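Bilania abre en Gerkthorpe un programa para recoger ejemplos de manipulación doméstica con brazos robóticos

Nota de prensa
Gerkthorpe, sábado, 16 de septiembre de 2023

Bilania, la empresa de robótica de servicio con sede en Gerkthorpe, presenta hoy Erraji, un programa dedicado a reunir ejemplos de tareas cotidianas con los que después aprenderá un sistema de control para brazos robóticos. Quienes nos siguen desde hace tiempo saben que llevábamos meses hablando de este proyecto en voz baja, y es una verdadera alegría poder contarlo por fin con calma y con la puerta abierta.

La idea se explica pronto, aunque ponerla en marcha haya llevado lo suyo. Una persona guía el brazo a distancia mientras este se acerca a un objeto, lo coge, lo cambia de sitio o lo deja donde estaba, y el sistema guarda los movimientos junto con lo que ven las cámaras. Cada una de esas grabaciones es lo que en el equipo llamamos una demostración. Con una sola no se aprende gran cosa; con muchas, hechas por manos distintas y con la mesa puesta cada vez de otra manera, el modelo empieza a encontrar lo que tienen en común.

Desde el arranque de los ensayos, en mayo, el equipo ha grabado 2000 demostraciones de 138 tareas diferentes. De ellas, 1000 corresponden a la mesa de desayuno y merienda, que se ha convertido, casi sin proponérnoslo, en el rincón preferido de la casa. Allí se trabaja con fruta, con recipientes y con todas esas cosas pequeñas que cualquiera de nosotros aparta sin pensar cuando busca sitio para el café, y que a un brazo robótico le plantean un problema nuevo a cada paso.

«Al principio preparábamos las mesas demasiado ordenadas, como para una visita, y los ejemplos salían todos parecidos», recuerda Alfredo Espiritu, responsable de recogida de datos de Bilania. «Ahora le pedimos a cada operador que disponga las cosas como lo haría en su propia cocina. También guardamos los intentos fallidos, bien etiquetados, que a mí me parecen de lo más valioso que tenemos. Cuando a alguien se le escapa una pieza y vuelve a por ella, en esa corrección hay muchísimo que aprender».

Las sesiones son cortas y se hacen por turnos, con descansos generosos, porque guiar un brazo con delicadeza cansa más de lo que parece desde fuera. Al terminar, otra persona del equipo revisa las grabaciones, descarta las que tienen errores de sincronización y escribe en lenguaje corriente lo que se ha pretendido hacer: «coger la manzana de delante», por ejemplo, o «acercar el cuenco». Esas frases acompañan a los movimientos durante todo el entrenamiento, y se redactan en español y en inglés.

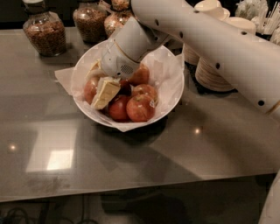

El brazo robótico, sobre un cuenco con manzanas en la mesa de desayuno y merienda. Foto: Bilania.

La fruta merece unas líneas aparte, y pedimos perdón de antemano por el entusiasmo. Una manzana rueda, se apoya en la vecina, queda medio tapada por otra y obliga a decidir por qué lado conviene entrar. Los operadores aprenden enseguida a aproximarse despacio, y esa prudencia es precisamente una de las cosas que queremos que el sistema recoja de ellos.

Para organizar todo este material, Bilania utiliza Wamen, una herramienta propia que permite buscar grabaciones por objeto, por tarea o por resultado, y comparar cómo han resuelto una misma situación varias personas. El programa Erraji se desarrollará en 3 fases. La primera, ya en curso, se centra en coger y dejar objetos; la segunda añadirá recipientes con tapa y utensilios, y la última reunirá tareas más largas, como poner y recoger una mesa completa.

Bilania busca además nuevos operadores en Gerkthorpe y sus alrededores. No se pide experiencia previa en robótica, y la formación, remunerada, corre a cargo del propio equipo. Las personas interesadas, así como los medios que deseen asistir a una sesión de grabación, pueden dirigirse al departamento de comunicación de la empresa, donde se les atenderá con mucho gusto.

Sobre Bilania
Bilania desarrolla sistemas de aprendizaje y control para brazos robóticos destinados a hogares, comedores y pequeños establecimientos.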